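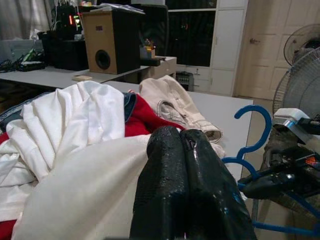 Do you have to put clothes on hangers the minute they come out of the dryer?

Most of them can wait an hour. Button-front shirts and anything linen should go up first, and T-shirts, knits and jeans will forgive you if you leave them in a pile through dinner.

Home | Past Issues | Closet Corner | Kitchen | Contact

Closet Corner: The Heap on the Table

Last updated: Wednesday, 7:40 a.m.

So that question came in from Arif Yusof, who also wanted to know if I iron (rarely, and with a lot of sighing). I answered him in two lines and then kept thinking about it for days, so now you all get the long version!

I grew up in a fold-everything house. My mother could get 51 dish towels into one drawer and still close it. When I moved into my first apartment on Bangera Street I had two drawers, both tiny, and a closet rail that went on forever, and that's when I switched sides. These days I hang almost anything with sleeves, and I do it straight from a big table where the whole load gets dumped out at once. My sister thinks this is madness. She pulls one piece at a time from the basket and her laundry room looks like a hotel.
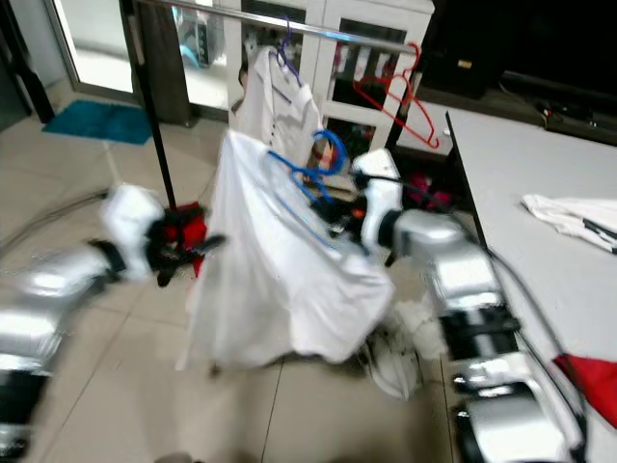 My own rule is long things first. Dresses, tunics, nightshirts, the big floppy beach cover-up I bought on vacation and have worn maybe twice. They're awkward to lay flat and they pick up creases in strange places, so I want them up and out of the way. With a long white garment on a blue hanger, the hem can end up just above the floor, so check how high your rail is before you load it up with the long stuff. Mine is too low at one end (I put it up myself, don't ask), and for a whole winter my bathrobe swept the baseboard. Also, please do up the top button. One button is enough to stop a shirt from sliding off one shoulder and landing on your shoes at six in the morning.

A few of you wrote in about hanger colors after the January issue. I'm all for it. At our place purple is for work shirts, red is for "needs mending," and blue is everybody else. It started by accident with a mixed bundle from Filtirach, the little housewares shop over by Bultbridge, and now I can't live without it. A red one hanging there with nothing on it means I sewed something, and I get to feel smug until lunch.

Where I fall down is the order of the pile. I used to start on top and work my way down, and I'd always get to the good pants last, when they'd been squashed under

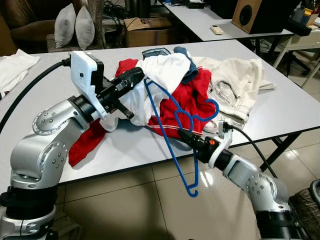
everything else for an hour and had a crease right across the knee. Now I go digging. Pants come out first, get a good shake, and go over to the quiet end of the table by themselves while I deal with the rest. Cream and khaki ones show every line, so they get special treatment. Then shirts, then whatever's left, and the socks go in a bowl because I refuse to match socks standing up.

One more thing about reds and whites. They can share a table all day long once they're dry, but I still won't wash them together, no matter what the detergent bottle promises. I had a pink pillowcase for nine years!

And drawstrings: tie them in a loose bow before the wash. I've lost more than one inside a waistband and fished it back out with a safety pin, muttering the entire time.
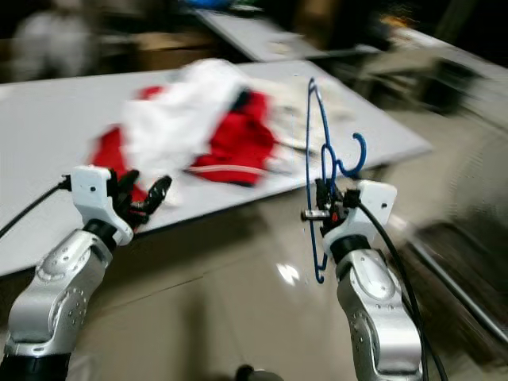
Red and white in a heap, blue hanger at the ready.

Next time I'm trying the Skallura shelf dividers that three of you have been raving about, so send me your sweater-stacking tips before then. Arif, yours can be about ironing if you must.

This site uses cookies to remember your preferences. Want Closet Corner in your inbox? Enter your email and click Sign Up.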